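The Long Way Back to Dadbridge

Reshma Van Wyk wrote the first chapter of her new romance in a motel laundry, with her laptop balanced on a dryer. She was between houses at the time, and the heroine she came up with was between houses too.

The book is called The Dadbridge Ferry. It runs to 381 pages and is the second of a planned three set in the same made-up river town. Nora Dumitrescu, a pastry cook with a failed shop behind her, comes home to sell her aunt's boathouse. The man who runs the ferry wants to buy it. Readers of the genre will know where that leads, and Van Wyk makes no apology for it.

"People want the ending," she says. "My job is to make them worry about it for a while."

Her first draft was about 400 pages and had a second love interest, a vet. Her editor at Preltent, Girish Dwivedi, asked her to cut him.

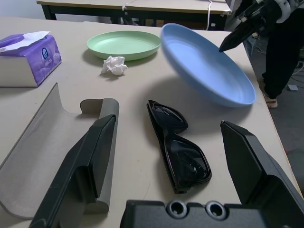 Issue 3

She held out for most of August. Then she took the vet out over one weekend and found that only two scenes needed rewriting. He will turn up again in the third book, with a dog and a divorce.

Van Wyk worked as a payroll clerk before she sold anything, and she still keeps office hours. She writes until lunch, answers mail, and reads the day's pages aloud to her neighbour, Mawar Khoo, who prefers crime novels and says so.

The town has grown since the first book. There is a bakery now, a rival ferry and a colourful feud over mooring rights that takes up more of the middle chapters than it should. The letters between Nora and her aunt are the best thing in it — short, cross and often funny.

The Dadbridge Ferry is out on January 3, 2022, in paperback and ebook. The audiobook, read by Endang Govindasamy, will follow.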